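The second season of the police drama *Canpolat* is to begin in February, and this journal will resume its weekly notices at that time. Several readers have written to ask whether the first season is worth the effort of catching up. The present entry is intended as a reply to those letters, and it avoids the resolution of the principal case.

## The premise

*Canpolat* is set in Nasham, a harbor town whose fishing trade has largely closed. The central figure is a harbor inspector, known throughout only by her title, who is transferred to the criminal division after the local police office is reduced to a staff of 5. She has no training in criminal investigation. Her knowledge is of tides, cargo papers and the habits of crews, and the writers have taken care that every case she solves depends in some part on that knowledge.

The title refers to a ship. The *Canpolat* is found at anchor outside the harbor in the opening minutes of the first episode, with its engine running and its crew absent. The question of what became of the crew extends across the whole season, while a separate and smaller matter is settled in most episodes.

## The conduct of the first season

The early episodes are uneven. The second, concerning a forged insurance claim on a warehouse, is the weakest of the season and may be passed over without loss, apart from a short exchange at the ferry office which is referred to again later. The third is a considerable improvement. In it, a retired pilot confesses to a theft that he could not have committed, and the inspector must establish whom he is protecting. The solution is fair to the viewer. All of the necessary facts are presented before the final advertisement break, including a tide table that is read aloud in full.

From the middle of the season onward, the shipping firm Rundum becomes the chief subject of suspicion. The firm is represented by a lawyer and by a night manager, and the scenes between these two are among the best written in the series. Neither trusts the other, and each is under the impression that the other has spoken to the police. Viewers who prefer action may find these passages slow. This writer would have welcomed more of them.

Mention must be made of the sixth episode, which takes place almost entirely in an interview room. It runs some 40 minutes without music. The inspector's questions concern a sum of 2,000 in cash, found in the lining of a coat, and the suspect gives a different account of it on each occasion. The performances are restrained, and the episode was plainly made at little expense. It remains the strongest argument for the series as a whole.

## Reservations

The inspector's family is not well served. Her brother appears in 2 episodes, quarrels with her over the sale of a house, and is not mentioned again. The quarrel is given such prominence that a viewer will reasonably expect it to bear upon the case. It does not, at least in the first season.

The police chief is likewise a familiar type. He objects to the inspector's methods, demands results by the following morning, and withdraws his objections when the results arrive. A better script would have given him a view of the case that was wrong for interesting reasons.

There is also some difficulty with the geography of the town. The road from the harbor to the Wadel lighthouse is said in the first episode to be closed all winter, yet it is driven twice in the fourth, which is set in the same winter. 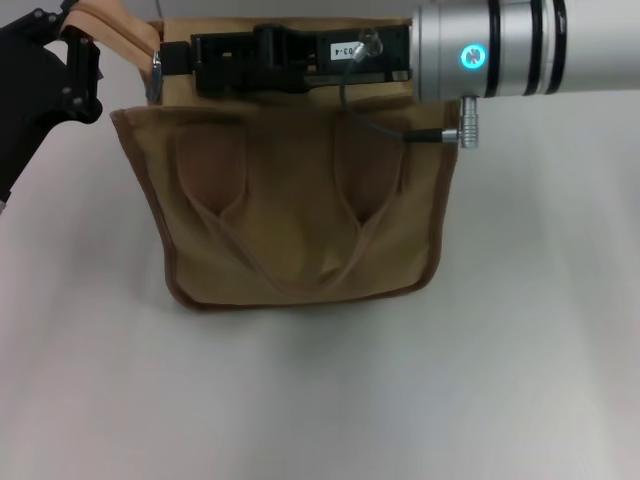
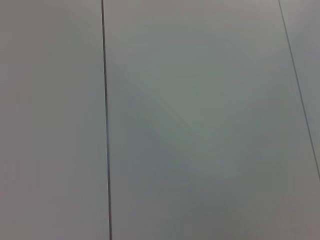 The final episode answers the main question and leaves a lesser one open. Readers who dislike such arrangements should be advised that the open question is raised in the last minute and is clearly intended for the second season. The answer to the main question is sound, although it relies on a witness who might have been interviewed much earlier. A letter received last month defends this delay on the grounds that the inspector had no authority to question persons outside the harbor district. The point is a good one, and a line of dialogue in the third episode supports it.

Those with limited time are advised to watch the first, third, fourth and sixth episodes, followed by the final two. The recap shown before the last episode covers most of the remaining matter concerning Rundum.

Notices of the second season will appear here on the morning after each broadcast. As before, the outcome of each case will be discussed only beneath a marked heading, and letters that disclose later episodes will be held until those episodes have been shown.

January 29, 2020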